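Print this page
E-mail this page

Why Do People Use Prayer Beads?

Prayer beads help people keep track of their prayers. Each time a prayer is said, the fingers move to the next bead. When the person gets back to the start, the round is done.

Many religions use them. Muslims often use strings of 33 or 99 beads. Buddhists and Hindus often use 108. A Catholic rosary has groups of ten, called decades.

Beads can be made of wood, glass, seeds, stone or bone. Small round wooden ones are light and easy to hold.

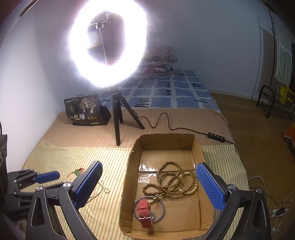
One reader in Seltesden wrote to us that her grandmother never looks at her beads at all, and can tell by touch which one comes next. Many people pray this way, with their eyes closed.

Some strings have a bigger bead or a tassel to mark the beginning. If you count to 100 in your head, it is easy to lose your place. Try it with a string of buttons.

Print this page
E-mail this page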